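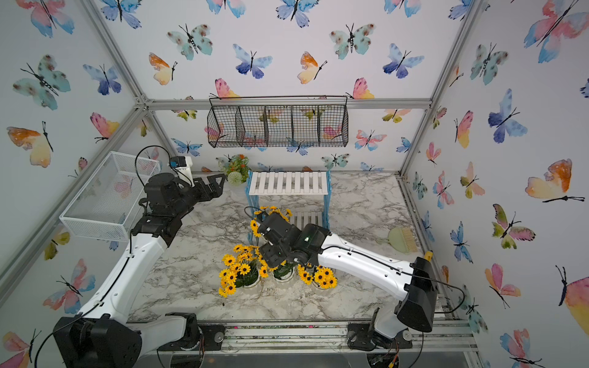
Beryl Mellor keeps a paintbrush in her shirt pocket, a soft one, two inches wide, and she wants it understood that she bought it with her own money.

"I put in for a proper one in October," she says. "I'm told it's being looked at."

Mellor looks after the two-arm cell at Gatalcombe, and on Monday mornings she is in before the operators to get it ready for the week. The paintbrush is for the front rail, where both arms are bolted down and where, in her experience, everything ends up. Crumbs of potting stuff, bits of petal, the odd shaving. She sweeps away from the screws and never blows. "You blow, it goes in the connector. Then you get to meet the connector."

After the rail come the mounting plates. She puts a wrench on every screw, left arm first, and writes down only the ones that move. Last week there were two. The arms are light, but they spend all day starting and stopping, and a base that has crept by a hair shows up at the gripper as a miss.

"People call me over and say the robot's gone stupid," she says. "The robot's fine. It's standing on a loose floor."

Cables are her other subject, and she can go on. The loop above a wrist has to be long enough for a full twist and short enough that it doesn't lasso the scenery. Her test is to turn the wrist by hand, power off, both ways, and watch whether the loop tightens. Her predecessor used zip ties pulled as hard as they would go. She spent 4 days replacing them with hook-and-loop strips and still sounds annoyed.

The scenery is Imogen Tunstall's department. Tunstall chooses the wall panels and the props, and at present she has chosen butterflies, with sunflowers to go with them. Mellor has opinions about the sunflowers.

"They're a good test, I'll give her that. Lots of edges, and you go in from the top and the petals are in the way. But I'm the one picking leaves out of the fingers."

She wipes the finger pads with a barely damp cloth, then closes each gripper on a strip of paper and pulls. If the paper slides out, the pads come off and new ones go on, a job she puts at around 10 minutes, or longer if someone is talking to her. I took the hint and went for coffee.

When I got back she was cleaning the lens on a wrist camera and muttering about thumbprints. I asked whose they were.

"Jamie Hebden's," she said, without looking up. "He says he holds it by the sides."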